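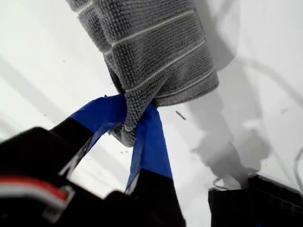
Folding towels so they stay folded

Quick one, laundry's piling up.

1. Shake it out hard. Loop towels bunch up, get the twists out of the ends first.
2. Lay flat on a clean table. Smooth from the middle out with your forearm, not your fingertips.
3. Fold in thirds the long way. Got stripes? Line them up – easiest way to tell you're straight.
4. Now in half, then in half agian.
5. Stack with the fold facing out.

Thick ones: skip the last fold, they just spring open. Still lumpy? Start over, takes ten seconds. Dont put them away damp, they'll smell by morning.

Related
Fitted sheets, the lazy way
Getting lint off dark towels
Linen closet in one afternoon

© Brancombe Home Notes | Contact Ljubica Petkov | Back to top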